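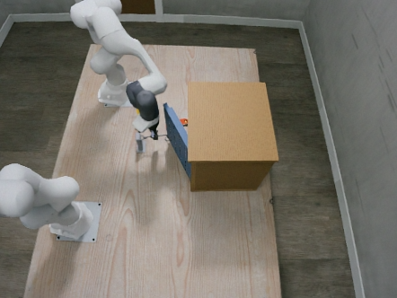 Cabinet door task: questions about the January fault

These are the questions we receive most often since the Bremia simulation was withdrawn. The answers were collected by Keisha Pennington for users of the Gonlow workspace.

What went wrong?
The arm was asked to pull the cabinet door open and then let go. In a number of runs the fingers stayed closed on the handle after the release command, and the arm began its return move with the door still in its grip. The log reported a normal finish.

How often did it happen?
We repeated the task 1,039 times with the old settings. The fault appeared in 40 runs.

Was any real equipment damaged?
No. It was found in simulation only. We ask you to treat it seriously all the same, as the same controller file is used on the real cell.

What is the cause?
The release check looked at the command and did not look at the finger position. When the contact force was high, the fingers moved too slowly and the next step started before they were open.
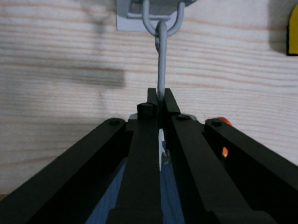 Does it concern hooks and thin rods also?
Yes. Any narrow part held between the fingertips can show the same fault. The limit for finger force was set too high for such parts, and we have lowered it in version 9.

Which versions are safe?
Version 9 and later. If you have an older one, please do not run it on a real arm.

I cannot update today. What can I do?
Add a pause of 2 seconds after the release command and read the finger position before the arm moves. Keep the speed low. It is a temporary measure and it does not replace the update.

Where do I report a new case?
Write to the Cinance support desk and attach the full log, also when the log says that the run was successful. Please include the name of the task and your controller version.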